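Workshop notebook, bench 3 – March, started 9:40 a.m.
Clear rack with the red rod, tomato and bun

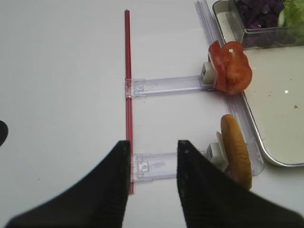

How long should a cut tomato slice stand on edge before the bun goes anywhere near it? Two minutes by the kitchen timer, which is enough for the seed pocket to give up whatever it was going to give up, and short enough that the slice still has an opinion about which way it curls.

I had written five minutes on the first sheet. Brenda Mansilla crossed it out and wrote "soup" in the margin. Two it is.

Background, for whoever picks this up after me: the Susstead café people want to know why their sandwich falls apart between the counter and the table. They think it's the bread. Everyone who sells sandwiches thinks it's the bread. My money is on the tomato, and I've put that in writing on the whiteboard so I can be embarrassed by it later.

Setup this morning. Two clear arms off the red rod, tomato on the upper one, bun slice on the lower one, upright. The small white flat piece goes between the block and the bun. Leave it out and the bun leans. I left it out once. It leaned.

Weights come from the Birklow scale, which reads in hundredths of an ounce and sulks if anyone opens the door. Tray goes back on the side for crumbs. Please don't wipe it between runs, I weigh the crumbs too (yes, really).

Marites Dimaculangan asked why we don't lay the slices flat like normal people. Flat, the juice pools under the slice and you can't tell what came from where. On edge it heads downhill and you can blot it at one point. She accepted this but is still calling it the tomato gallows.

Parts: the clear rail came out of the Altomell display kit, $900 for the lot, and I would like it noted that I argued for coat hangers. Spare clips are in the drawer marked Unnithan, under the tape. The drawer has nothing else to do with Unnithan anymore.

Running log now stands at 1,130 slices since we started, of which 753 have a usable blot weight. The rest were dropped, torn, mislabeled, or eaten. I'm not going to break that down by person.

11:15 – Knife is getting dull. First sign is the skin dragging before it cuts, and after that the thickness goes all over the place. Sharpened it, threw out the last six rows on the sheet. Brenda says four would have been enough. Six.

11:50 – Tried the toasted bun in the same spot. It sheds more, so the crumb column finally earns its keep. No view on the blot yet. Want a full afternoon of plain next to a full afternoon of toasted before I say anything to Susstead.

To do
Order more blotting paper, the thick kind
Ask Marites where the second timer went
Relabel that drawer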